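How I set up a simulated arm cell so the practice cube gets picked every time
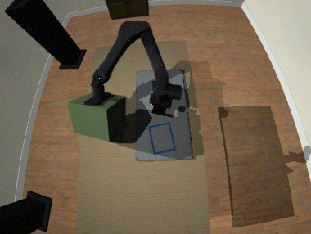 The Cemgate cell in sim, with the arm over the table and the blue target still empty.

I've rebuilt this little cell more often than I'd like to admit, mostly in April when I kept changing the pedestal height and breaking everything downstream. So I'm writing down the order I do things in now. It's the sim version of our bench at Prurkstead, and if you follow along you should end up with an arm that goes to the cube, picks it up and puts it inside the blue outline.

We use Flurkex for the scene and Ambrosio for the motion scripts. Any pair of tools will do if you can edit positions by typing numbers in. Please type them in! Dragging things with the mouse is how I lost a whole afternoon.

Step 1. Fix the pedestal first

Put the pedestal down and lock it. Then attach the arm's base joint to the top face. Ours sits near the edge on the table side, which buys a bit of extra reach. Check that the base is parented to the pedestal and not to the floor. Mine was on the floor for ages, and when I nudged the pedestal the arm just stayed there hanging in the air.

Step 2. Place the table

I leave a 149 mm gap between pedestal and table. Sang-wook Joo likes it tighter, but then the elbow has to fold up so much that the wrist runs out of travel on the near side. Set the table's collision shape to a plain box. The fancy mesh one made my cube jitter.

Step 3. Draw the target

The outline is only a marking, so turn its collisions off (ask me how I know). I tilt it slightly on purpose. If it's lined up perfectly with the table, a script that ignores rotation will still look like it works, and you'll find out much later that it doesn't.

Step 4. Home the arm

My home pose has the elbow up high and the forearm coming back down, so the gripper hangs over the far part of the table. Save it by name. Then run home ten times from random starting poses and watch the elbow. If it ever flips to the other side, tighten the joint limits before you go on.

Step 5. Cube and first runs

Drop the cube in near the gripper, outside the outline, and let it settle for 500 ms before anything moves. For the first few tries I cap the speed at 18 percent. It's dull to watch but you can see exactly where it goes wrong, usually on the last bit of the way down.

Once that's clean, go to full speed and let it loop. I do up to 400 picks overnight with the cube starting somewhere different each time, and look through the misses over coffee.

Step 6. Lights

Do these last. If you're feeding a camera view to anything, the arm and pedestal shadows fall right across the table and a dark cube can get lost in them. Yu-na Ahn moves her light after every batch, and I've started copying her.

If the gripper closes and the cube shoots out sideways, lower the grip force before you touch friction. I always did it the other way round and ended up with a cube that stuck to everything.

Next time: swapping the gripper fingers without redoing step 4.

We use cookies to remember your settings and see which pages get read. Accept all | Manage choices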